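3.2 Retention of lidded containers

Households were asked whether lidded containers were kept after the original contents had been used up, and for what purpose. Of the 3,494 questionnaires returned from Tristimham and Erkanside, 302 were excluded because the section on lids had been left blank. Containers with separate lids were treated as one class, regardless of material, following the scheme of Friesen and Nasution.

Retention was more common in Erkanside than in Tristimham. The difference was largest among households that had lived at the same address for 16 years or more, and it remained after adjusting for household size. Storage space, which McKinnon had proposed as the main limit on retention, had only a weak effect in our data. A missing or poorly fitting lid was the reason most often given for disposal - well ahead of staining, odor, or damage to the body of the container.

Lid shape was recorded as flat, rounded, or other (Figure 4). Rounded lids do not stack well, and we expected them to be thrown away sooner. The returns did not support this. Containers with rounded lids were kept for about as long as those with flat lids, but were more often left out on a work surface than put away in a cupboard. Whether this reflects shape or frequency of use cannot be settled from self-reported data.

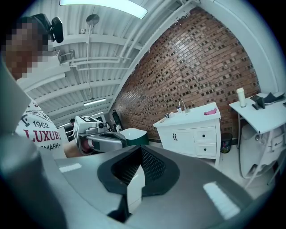
Department of Consumer and Household Studies

Figure 4. Container in white and dark green with a rounded white lid.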